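Surface Pattern and Perceived Cleanliness in Shared Study Rooms

Final report, Interior Materials Seminar
Submitted by Jarmila Bednárik and Keabetswe Mathebula

1. Background

Shared rooms on the Gronine campus are cleaned once a day, but complaints about dirty tables reach the facilities office at all hours. Earlier work in this seminar by the Olteanu group suggested that many of these complaints concern tables that had been wiped shortly before. The present project asks whether the pattern and finish of a table covering affect how clean people judge it to be.

2. Method

Four coverings were compared: plain white, plain gray, a light wood print and a dark marble print. Each was laid on tables in the Grollier reading room for one week in August. Students leaving the room were asked to rate the table they had used on a scale from one to five. They were not told the purpose of the survey. A total of 211 forms were returned, of which 15 were left out of the analysis as incomplete.

Tables were wiped at 7 a.m. and again at 1 p.m. by the authors. The room is closed on Sunday, and the coverings were changed on that day.

Dark patterned surfaces raise a separate question of glare. A glossy finish returns light from lamps and windows, and the eye may read a bright patch as a smear. 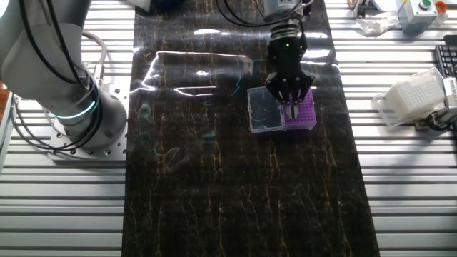
Figure 1. Black mat with gold and amber veining; white reflections near the top.

3. Results

The dark marble print received the highest ratings in the morning and the lowest in late afternoon. Plain white showed the smallest change over the day. Of the written comments, 60 mentioned crumbs or dust and 18 mentioned fingerprints – nearly all of the latter about the marble print. The wood print drew few comments of any kind.

4. Discussion

Pattern appears to hide small stains, while gloss makes touch marks easier to see. The two effects could not be separated here, as no matte version of the marble print was available from the supplier, Vundamero. Seating near the windows was also more popular, and table position was not recorded on the form.

5. Recommendations

The authors recommend a matte, lightly patterned covering for the reading room and a repeat of the survey in the winter term, with table position added to the form. Copies of the blank form are held in the seminar office.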